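Calvo Opens Tirura Sorting Hall for Returned Building Sets

December 10, 2018

Calvo, the regional supplier of classroom building materials, today announced the opening of its Tirura hall, where bars, blocks and panels sent back by schools will be checked, sorted by color and packed for use in other classrooms.

The hall covers 900 square meters and will serve 800 schools that borrow sets under the Bevidine lending plan. Until now, returned sets were handled in 3 separate storerooms, and schools often waited until the following term for a replacement.

"Teachers have told us that a set with four bars missing is a set that stays in the cupboard," said Polyxeni Liapis, director of lending at Calvo. "With one hall and one set of shelves, we can fill those gaps and send the box out again in the same week."

Returned pieces are first emptied from their boxes into open metal bins. Red and green bars, the pieces most often borrowed, are kept together at this stage and parted by color before they are checked for chips and worn edges. Pieces that pass are counted into trays of twelve. Pieces that do not pass are set aside for the Kuvix workshop, which sands and repaints them where possible. 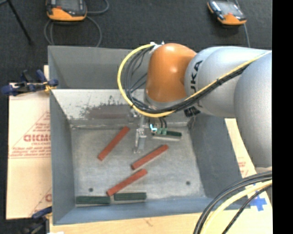 Reddish-brown and dark green bars in a metal bin at the Tirura hall.

The hall has shelf space for 4000 boxed sets. Each box will carry a printed list of its contents inside the lid, together with a return label. Schools are asked to keep the list with the box and to mark any missing pieces before sending it back.

Lending from the new hall begins in January. Schools already enrolled in the Bevidine plan do not need to apply again. Orders placed through the former storerooms will be moved to Tirura without charge.

Contact: Calvo Press Office, Tirura Hall

Related releases
Bevidine Lending Plan Adds Sets for Lower Grades
Kuvix Workshop Extends Repair Service
Return Labels: New Guidance for Schools

© 2018 Calvo. All rights reserved. | Contact | Back to top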